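Trelholm Neighbourhood News
January 2018

Hall kitchen bookings: what changes from April

The kitchen at Trelholm Hall is now booked separately from the main room. Groups that use both will need to put two lines on the form, one for each space. 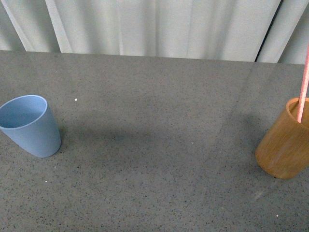

2 min read

The old arrangement worked when there were only a few regular hirers. Last year the kitchen was double-booked 12 times, mostly on evenings when a class in the main room assumed the kettle and fridge came with it. Under the new system the kitchen has its own calendar, kept at the front office on Gebru Street.

The rate is $7 an hour for local groups. Commercial users, including market stallholders doing prep, pay the standard rate on the back of the form. Existing bookings will be honoured until the end of the term and don't need to be resubmitted.

Mitiku Negussie looks after bookings and can take changes by phone or at the counter. He asks that groups give at least four days' notice of a cancellation, so the time can be offered to the next name on the list.
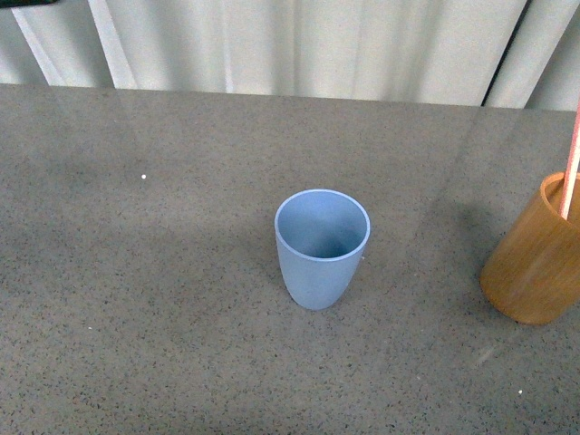
Speckled grey benchtop with white curtain behind.

A few reminders for all hirers. Wipe down benches before you leave and take your rubbish with you, as the bins at the hall are emptied only once a week. Tea towels are no longer supplied. Anything left in the fridge without a name and date on it will be thrown out. The Trestgate Road car park gets locked at 10 pm and the office can't open it after hours.

Forms are at the front office and the library. Keys are collected from the office on the day of hire and go back through the slot in the side door.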